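Break room cleanup at Zidbridge nets 3,124 cans in first count

Posted 30 January 2022
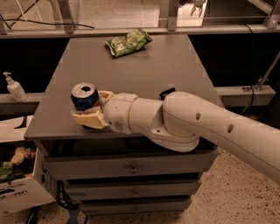
Cans and snack bags left on top of cabinets, desks, wherever there's a flat surface. That was the complaint that got the cleanup going at the Zidbridge office building, and the first results are in.

Tenants turned in 3,124 empty drink cans since the drive started, according to the tally handed out by organizer Thảo Dương. Target was 3,000. Counting was done by hand, in the loading area, over two evenings.

"I thought we'd get maybe half that," Dương said. "Then people started emptying their desk drawers."

The rules are short. Drink it, tip out whatever is left in the sink, put the can in the blue bin. Chip bags and candy wrappers go in the regular trash -- they are not recyclable here, and a bin with food wrappers in it gets rejected at pickup. Two bins were rejected in the opening week for exactly that. None since.

Fourteen bins are now in place, most of them by the elevators and in the shared kitchens on the lower floors. Sundau, which rents the whole third floor, asked for extra and is getting them. Ghasemi, on the second floor, is sharing with the print shop next door for the time being.

Not everybody is happy. Several tenants said the desk-side trash cans should not have been taken out at the same time, and that the walk to the kitchen is the reason cans pile up on filing cabinets and window sills in the first place. One left a note on the bulletin board saying so, in capital letters. Dương said the desk-side cans are not coming back but that a small bin at the end of each row is being looked at.

Crumbs are the other issue. Half-finished bags of chips left out overnight brought ants to the ground floor last July and the building had to pay for two treatments. Cleaning crews wipe down tables and counters every evening but they don't move personal items, and an open bag of chips counts as a personal item under the current contract. So does a can with anything left in it. Tenants are asked to clear there own surfaces before leaving.

Money from the cans goes to the Rastano after-school program, two blocks over, which wants new shelving and a second-hand refrigerator. Almost 200 dollars so far, with the last load still to be weighed. The program said it will buy the shelves first.

Pickup is every other week. Bins should be at the loading door by 8 a.m., lids closed. Bagged cans left in the hallway will not be collected -- the fire inspector has allready been by about that once.

Cans do not need to be crushed. Crushed ones are fine too, but they jam the sorting machine at the depot if they're completely flat, so please don't stomp on them. Pull tabs can stay on.

Glass bottles are not part of this round. Dương said glass may be added later in the year if someone can be found to haul it.

Questions or a request for a bin, see the sign-up sheet at the front desk.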